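旧餐桌翻新:把深色桌面刷成白色

分类:家具翻新 / 水性漆
难度:中等

家里那张Aasen餐桌用了很多年,橡木贴皮,深棕色清漆,桌面长136厘米。桌腿还稳,桌面上有杯印、烫痕和几道刀口,靠窗的一头已经晒得发黄。换一张新的不便宜,拆掉重做桌面又太折腾,最后决定整张刷白。下面按实际操作的顺序写,材料、时间和中间出的问题都记在里面。

这套做法适用于实木和木贴皮的桌子。三聚氰胺饰面板、亮光烤漆面也可以刷,底漆要另选,后面单独有一段。玻璃、石材、岩板不在这篇里。

先判断桌子能不能刷

把桌上的东西拿开,侧着光看一遍桌面。清漆发白、起雾、有浅划痕,都不影响。贴皮鼓包或者翘边的,要先修。用指甲沿桌边轻轻刮,如果贴皮成片掉下来,下面的胶已经失效了,刷漆只能盖住一时。

再晃一晃桌子。桌腿松动的话,翻过来把螺丝拧紧。老桌子常见的是榫口开胶,要把旧胶清干净,重新上木工白胶,用夹子夹一夜。刷完漆再修结构,漆膜一定会裂。

最后看桌底。如果桌底有霉点,或者能闻到潮味,先放在通风的地方晾几天。木头含水高的时候封上漆,后面会起泡。

贴皮的厚度也要看一下。我这张桌子的贴皮在桌边能看到断面,很薄,打磨时不能贪快。实木桌面就没有这个顾虑,刀口深的地方可以多磨一些。

材料清单

封闭底漆:Asar水性封闭底漆,白色,小桶装。这一道管的是旧木头里的单宁和旧漆的颜色往外渗,深色木头改白色,省什么都不要省它。

面漆:Tundow水性木器漆,白色,哑光或半哑光。桌面不建议选全哑,筷子和碗底蹭过的地方会变亮,一块一块的。

罩光:同品牌的透明罩光漆,半哑光。包装上要写明适用于桌面或地板,写着“墙面装饰”的那种硬度不够。

木器腻子:白色或者浅木色,水性。

砂纸:120目、240目、400目各备几张,另外备一块平的打磨块。手指直接垫着砂纸磨,会磨出一条条凹槽,白漆上去以后看得很清楚。

滚筒:短毛滚筒,毛长4毫米。毛越长,表面的橘皮纹越明显。海绵滚筒也能用,气泡多一些。

刷子:一把斜口刷,用来刷桌边和桌腿转角。

其他:美纹纸、旧床单或遮蔽膜、无纺布、中性洗洁精、口罩、橡胶手套、一支强光手电筒。

我在Wullura建材店一次买齐,全部加起来313元,剩下的面漆还够刷一把椅子。砂纸和滚筒不要买最便宜的,掉毛的滚筒毁掉一遍漆,返工花的时间比差价贵。

时间安排

真正动手的时间不多,大部分是在等漆干。我是星期一晚上清洗和打磨,之后每天晚上下班回来做一道,早上出门前看一眼。从开始清洗到把桌子搬回原位,用了9天,其中后面几天只是放着不动。

家里只有一张桌子的话,提前想好这段时间在哪儿吃饭。漆膜摸上去干了,离能放热碗还差得远。

第一步:清洗

餐桌上的油比看上去多。用温水兑几滴洗洁精,无纺布拧到半干,整张擦一遍,桌沿下面手常扶的地方多擦几下。然后换清水擦两遍,把洗洁精带走。残留的洗洁精会让底漆缩孔,就是漆面上出现一个个小圆坑,露出底色。

如果以前用过家具蜡或者喷过带硅油的护理剂,光用洗洁精不够。可以用少量酒精擦,擦一块换一面布。开窗,远离明火。

擦完放到第二天再磨。着急的话至少等几个小时,摸着不凉手。

第二步:打磨

旧漆不用全部磨掉,目的是让表面失去光泽,让底漆有地方抓。

先用120目处理有问题的地方:杯印发白的一圈、刀口的毛刺、漆面起皮的边缘。局部磨平就停。然后整张换240目,顺着木纹方向走,力气放匀。磨到整个桌面都是均匀的雾面,没有反光的亮点,就够了。

桌边的棱角只要轻轻带过。棱角处的漆和贴皮最薄,一用力就露底。桌腿的线条可以把砂纸折成细条,或者用海绵砂。

磨的过程中戴口罩。老家具不清楚当年用的什么漆,孩子和孕妇不要待在旁边。如果家具年代很久,怀疑是含铅的旧漆,不要干磨,先找检测或者交给专业的人做。

磨完先用吸尘器吸,再用拧得很干的湿布擦,最后用干布擦一遍。桌面中间的拼缝里会藏灰,用软毛刷扫出来。

第三步:补腻子

烫痕如果只是变色,不用补,底漆能盖住。有凹陷的才补。

腻子挑一点在刮刀角上,压进刀口里,横着刮一下,再顺着刮一下,多余的带走。补得略高出表面一点,干了会缩。深的刀口分两次补,一次填满容易中间不干。

干透以后用240目垫着打磨块磨平。判断平不平有个办法:闭上眼,用手掌从旁边慢慢滑过去,手感觉得到的台阶,刷完漆眼睛也看得到。我有一处刀口就是偷懒没再补第二遍,现在坐在那一侧,早上光线斜进来的时候还能看见一条浅印。

贴皮边角缺了一小块的,也用腻子补,补之前在缺口两边贴美纹纸当挡板,刮平后马上撕掉。

第四步:封闭底漆

刷之前把桌子挪到施工位置,地上铺好旧床单,边缘用美纹纸固定,免得走动的时候卷进脚下。桌腿底下垫四个瓶盖,刷完腿脚不会粘在床单上。

底漆搅拌要慢,从桶底往上翻,不要来回猛搅,会带进很多气泡。倒一部分到漆盘里,桶盖马上盖好。

先用刷子刷桌边和接缝,再用滚筒滚大面。滚筒蘸漆以后在漆盘的坡面上来回滚几下,让漆吃匀。桌面分成几条,从离自己远的一边开始,一条压着前一条的边走。一条滚完,最后轻轻地从头到尾收一次,只用滚筒自身的重量,方向一致。

水性底漆干得快,夏天尤其快。已经开始发黏的地方不要再回去补,会拖出一片疙瘩。漏了就漏了,下一遍再盖。

第一遍干了以后,深色木头多半会透出黄色或者褐色的斑。这是单宁渗出来,属于正常情况。等干透,用400目轻轻扫一遍,擦灰,上第二遍。第二遍干了还有斑,就在有斑的地方再补一遍底漆。不要指望用面漆压住,面漆刷再多遍,黄斑也会慢慢返上来。

我的桌子刷了两遍底漆,靠窗那头补了第三遍。

第五步:面漆

面漆用同样的手法,薄涂多遍。一遍刷厚了,表面先结皮,里面的水出不来,后面会起皱,或者放了很久还是软的。

第一遍面漆下去,看着会很花,有的地方白,有的地方灰。不用着急加量。等干透再上第二遍,颜色就匀了。一般两到三遍,看底漆遮盖得怎么样。

每遍之间都用400目扫一下。扫的意思是手上几乎不用劲,只把落上去的灰尘和小颗粒去掉。磨下来应该是细白粉,如果砂纸上结成小球,说明还没干,停下来再等。

关于温度和湿度:下雨天可以做,时间要拉长。房间里不要开风扇对着吹,灰会落满桌面。空调可以开,出风口朝别处。我在十月做的,窗户开一条缝,每遍等一夜。

检查的时候把大灯关掉,手电筒贴着桌面照过去,漏刷、流挂、毛、颗粒全都看得见。头顶灯光下看不出来的问题,白天靠窗坐着吃饭就会看见。

流挂主要出在桌沿。滚桌面的时候漆会被挤到边上,往下淌。每滚完一条,顺手用干刷子在桌沿底下带一下。已经干了的流挂,用240目磨平再补。

白色怎么选

买漆之前最好先定白色的冷暖。色卡上同样叫白的,放在一起差别很大。

偏冷的白带一点蓝或者灰,在北向房间里显得发青,配不锈钢和灰色地砖比较合适。偏暖的白带一点黄,配木地板舒服,可是晚上开黄灯,看上去会更黄。中间的一种是接近纯白,白天很亮,灯下也不太偏,缺点是任何一点脏都看得出来。

试色不要直接在桌面上试。找一块废木板,刷两遍底漆、两遍面漆,放到餐桌的位置,早上看一次,晚上开灯看一次。再拿平时用的盘子放在上面比一比。白盘子多数偏暖或者带一点青,跟桌面撞在一起会显得其中一个不干净。想让白餐具和白桌面分得开,可以在中间加一块有颜色的餐垫,或者选盘沿有一圈色边的。

地板也要算进去。深色地板上放白桌子,对比很强,桌子看上去会比原来大一圈。浅色木地板上就柔和得多,桌腿保留木色也不突兀。我家是浅色地板,原来的深色桌子放在中间一直显得沉,改白以后房间亮了不少。

桌面是全遮盖的纯白,还是留一点纹理,也可以选。底漆遮盖后,木纹的凹凸多少还在,侧光下能看到顺着桌长方向的细纹。喜欢这种的,面漆少刷一遍。想要完全平整,就在底漆之后满刮一层薄腻子再磨,工作量大很多。

白桌面配浅色木地板的效果:
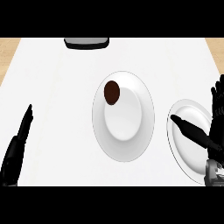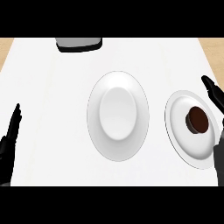 第六步:罩光

面漆本身有一定硬度,做柜门和书架够了,做餐桌还要罩光。酱油、咖喱、红茶对白漆的威胁最大,罩光的作用主要就是争取擦掉它们的时间。

最后一遍面漆干透以后再罩。罩光漆在桶里是乳白色的,干了变透明。用新的滚筒,不要拿洗过的面漆滚筒凑合,里面残留的白漆会拖出条纹。

罩两遍,中间用400目扫一次,擦灰要格外仔细,封在透明漆底下的灰再也擦不掉。桌腿罩一遍就行。

有些罩光漆时间长了会泛黄,深色家具上看不出来,白桌子上很明显。买的时候看说明有没有写不黄变,油性聚氨酯类的不要用在白漆上。

养护期

罩完光第二天,桌面摸起来已经很硬,这时候最容易出事。漆膜里面还在继续固化,压上重东西会留印,放湿杯子会发白。

前几天什么都不放,窗户照常开。之后可以放轻的东西,底下不要垫塑料布和硅胶垫,会粘住,揭的时候把漆带起来。报纸也不要垫,油墨会印上去。具体多久能正常使用,看漆桶上的完全固化时间,天冷要再往后延。

搬桌子的时候抬桌框,手不要扣着桌面边缘。刚做完那几天的桌沿很容易被指甲划出印子。

日常清洁

平时湿布擦完再用干布收一遍。有油就用中性洗洁精,不要用去污粉和钢丝球,魔术擦也少用,它的原理就是细打磨,擦几次那一块就比周围亮。

咖喱和酱油洒了马上擦。已经留下淡黄印的,用布蘸小苏打调的糊敷一会儿,再轻轻擦掉,大多能淡下去。圆珠笔印用棉签蘸一点酒精,点着擦,不要大面积抹,水性漆碰到酒精久了会软。

热锅一定要垫隔热垫。刚出锅的汤碗也垫上。水性漆怕烫,烫出来的白印有时候过几天自己会退,退不掉就只能局部磨掉重新罩光。

椅子扶手如果会顶到桌沿,在扶手接触的位置贴一小块毛毡。我的桌子用到现在,唯一掉漆的地方就是被扶手撞的。

局部修补

面漆留一小瓶,装满到瓶口再拧紧,瓶里空气少,漆存得久。瓶身上写明颜色编号和哪个月开的。

小磕碰露底的,先用400目把周围轻轻磨一下,棉签点底漆,干了点面漆,分几次点到跟周围平。最后用小号笔刷薄薄罩一层。不用追求看不见,离开一步看不出来就行了。

大面积变黄或者磨花,把整个桌面用240目磨毛,从面漆开始重来,底漆一般不用再做。

饰面板和烤漆桌子的差别

这两种表面太光滑,普通底漆抓不住。打磨仍然要做,用240目把光泽磨掉就停,千万别磨穿饰面层,底下的刨花板遇到水性漆会膨胀。底漆换成标明适用于光滑面的附着力底漆。

上漆前先在桌底不显眼的地方试一小块。刷好放够说明上的时间,用刀片在漆膜上轻轻划几个小格,贴上胶带,按紧,快速撕下来。漆跟着掉,就说明附着力不够,换底漆或者重新打磨清洗。

饰面板的封边条要检查,翘起来的先粘好。封边缝里渗进水,板子会从边上开始鼓。

几个常见问题

刷完发黏怎么办。先看是不是天冷潮湿,把通风时间拉长,多数会好。放够了时间还黏,一般是上一道没干就盖了下一道,或者表面有蜡没清干净。前一种继续等,后一种只能铲掉重来。

滚出来有很多小气泡。滚得太快,或者漆太稠。放慢速度,按桶上写的比例加一点清水。干了以后留下的小坑用400目磨平,再薄涂一遍。

颜色一块深一块浅。多半是滚的时候收边不及时,两条之间已经干了。分条窄一点,或者选傍晚温度低的时候做。

可不可以用喷漆。手喷罐适合做桌腿和小件,大桌面很难喷匀,喷雾飘得到处都是,室内不建议。

桌腿要不要一起刷。看个人喜好。只刷桌面的话,桌面和桌框交界处贴好美纹纸,最后一遍漆还没有完全干硬时就撕,角度往回折,慢慢撕,线条比较干净。等到全干再撕,漆膜会连着起来,这时候先用美工刀沿着纸边轻划一道再揭。

剩下的漆和洗滚筒的水不要倒进下水道。漆倒在旧报纸上晾干成块,再按当地的要求丢弃。滚筒两遍之间不用洗,用保鲜膜裹紧放在阴凉处,第二天拆开接着用,超过一天就洗掉。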